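Gerüchte um das Plumen 2: Was lässt sich vor dem Verkaufsstart prüfen?
Projektbericht, Seminar Technikjournalismus
Gruppe 4: Rhea Macaraeg, Keabetswe Mnguni, Bindu Subramaniam

Ausgangspunkt war die Behauptung, das nächste Smartphone von Plumen lade in 12 Minuten von null auf voll. Wir haben im Juli 23 Meldungen dazu gesammelt und nach ihrer Herkunft sortiert. Das Ergebnis fällt mager aus. Mehr als 20 davon gehen auf einen einzigen Beitrag im Forum Bimetari zurück, dessen Verfasser sich bis heute nicht zu seiner Quelle geäußert hat. Der Rest nennt gar keine.

Mit jeder Abschrift wurde der Ton sicherer. Im Forum stand noch »soll angeblich«, zwei Stationen weiter »wird«. Auch der Preis von 700 Euro taucht erst in einer späteren Meldung auf und wurde dann überall übernommen. Der Hersteller ließ zwei Anfragen von uns unbeantwortet. Ob man daraus etwas schließen darf, war in der Gruppe umstritten. Ich meine: nein.

Zum angeblichen Netzteil von Sesta kursiert ein unscharfes Foto, auf dem man mit gutem Willen einen USB-Anschluss erkennt. Eine Leistungsangabe ist darauf nicht lesbar.

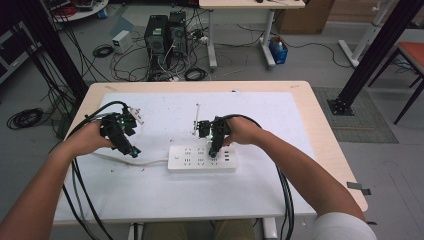 Abb. 1: Weiße Steckdosenleiste mit USB-Anschlüssen auf dem Tisch

Unsere Betreuerin Divina Magbanua hat angemerkt, dass wir nur deutsch- und englischsprachige Seiten ausgewertet haben. Das stimmt, eine frühere Quelle können wir deshalb nicht ausschließen. Die Tabelle mit allen Fundstellen liegt im Anhang.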